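Sukbridge Tenant Water Service: Frequently Asked Questions
Last revised 1/5/22

Who supplies my water?

Buildings on the Sukbridge side of the canal are supplied from the Hladun treatment works. Buildings on the Carnuldale side are supplied from the Lasarwood reservoir. The two networks share one emergency valve, which is normally closed. Your supply zone is printed at the top right of each bill, next to the meter number.

Why does the water from one zone leave more scale than the other?

Hladun draws from wells in limestone. Hardness there is typically 200 milligrams per liter, measured as calcium carbonate. Lasarwood is surface water and runs at 34. Both are safe to drink. Hard water leaves deposits in kettles and on shower heads, and most dishwashers need their softener setting adjusted to match. Soft water needs less detergent.

Can I collect my own sample for testing?

Yes, for hardness, iron and pH. Lead and bacteria samples must be taken in the containers supplied by the laboratory, because some contain a preservative. Do not rinse those containers.

For the other tests, a clean plastic bottle with a tight screw cap is acceptable. It must not have held detergent, oil or anything scented. Peel off any old label or write the sample number across it. Set the bottle on a flat surface to fill in the form, and fill in the form before you go to the tap. 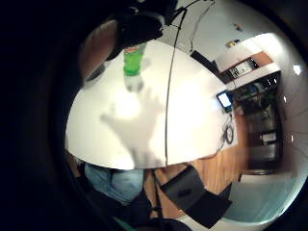
How do I take the sample?

Use the cold kitchen tap. Remove the aerator if it unscrews by hand. For hardness, iron and pH, run the water for 2 minutes, then reduce the flow to a thin stream and fill the bottle to the shoulder. Close it at once. For lead, follow the laboratory sheet, which asks for the first water drawn after at least six hours without use — flushing the tap first will make the result meaningless.

Write the time on the form as well as the apartment number. Samples with no time are logged but not reported.

How long can a sample be kept before I hand it in?

pH should be measured the same day. Hardness and iron samples can stay in a refrigerator overnight. Do not freeze them. The drop-off shelf in the Carnuldale office is emptied at noon, and anything left later is treated as received the next working day.

Does the color of the bottle matter?

Not for hardness, iron or pH. Tinted plastic does make it harder to see sediment or a rust tint, so note on the form anything you saw in the glass when you ran the tap. Check that the cap seats fully. A cap with worn threads can leak in transit, and a sample of less than 100 milliliters cannot be run. 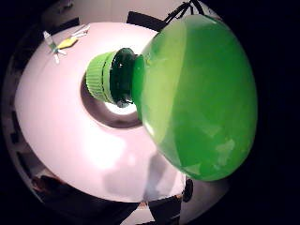
Marta Ivanyshyn writes: My hardness result came back higher than the figure given for my zone. I'm in Carnuldale, so it should be soft. Was my sample mixed up with another?

Probably not. The emergency valve was opened in January while a main was replaced, and part of Carnuldale received blended water during that work. Compare the sample date with the notice posted in your lobby. If the dates do not overlap, ask for a repeat test at the office; there is no charge for the first repeat.

My water is cloudy but clears in the glass. Should I report it?

Cloudiness that clears from the bottom up is dissolved air and needs no report. Cloudiness that settles downward is sediment. Report that, and do not run the hot tap until it has been checked.

Who pays for a replacement meter?

The service does, unless the meter was damaged by frost in an unheated space under the tenant's control. Seals may be broken only by service staff.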